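Call for Participants: Household Routines and Sleep Study

Salcedo Institute for Daily Living
Posted 4th March

The Salcedo Institute for Daily Living invites adults who live in the Jostden area to take part in a study of evening routines and sleep. The study is paid, and no previous experience of research is required.

Purpose of the study
The study examines how the last hours of the day are spent in ordinary homes, and whether the timing of meals, chores and screen use is linked to the quality of sleep. The results will be used to prepare plain-language guidance for families and shift workers.

Who may apply
Applicants must be 21 years of age or older and must have lived at their current address for at least six months. Both day workers and night workers are welcome. Persons who are being treated for a sleep disorder, or who expect to travel overnight during the study period, are not eligible. Only one member of each household may enroll.

What participants will do
Participants will attend an opening interview at the Institute, keep a written sleep diary for four weeks, and wear a wrist monitor at night. A short questionnaire is completed each Sunday, either online or on paper. A closing interview takes place after the diary has been returned. Each interview lasts no more than two hours.

Payment
Participants who complete all parts of the study will receive $400. Those who withdraw early will be paid for the parts they have completed. Parking at the Grarketti Building is free for participants, and bus fare will be refunded on presentation of a receipt.

Number of places
The study has 127 places. Applications are reviewed in the order received, and a waiting list will be kept once all places are filled. 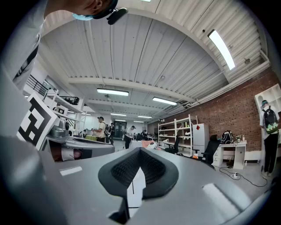

Face mask and head-mounted camera in use.

Privacy
Diaries and questionnaires are stored under a number and are not kept with names or addresses. Participants may ask for their records to be removed at any time before the closing interview.

How to apply
Application forms are available at the front desk of the Grarketti Building, Room 900, or may be requested by mail. Completed forms must be received by the last Friday in March. Applicants will be notified in writing whether or not they are selected.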